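Mivbridge Health Cover

Mivbridge Health Cover is a public insurance plan that pays for hospital care for low-income households in the Zanton district. Enrollment opened in September. 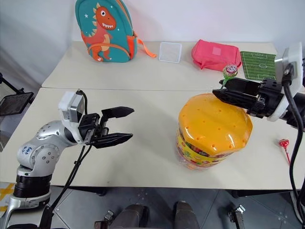
Renato Leiva has argued that the plan pays rural clinics too late – often months after a patient goes home.

The plan covers surgery, childbirth and cancer treatment at 202 hospitals, 291 clinics and a referral center in Cloveo. Dental care is excluded. Members renew their cards every year.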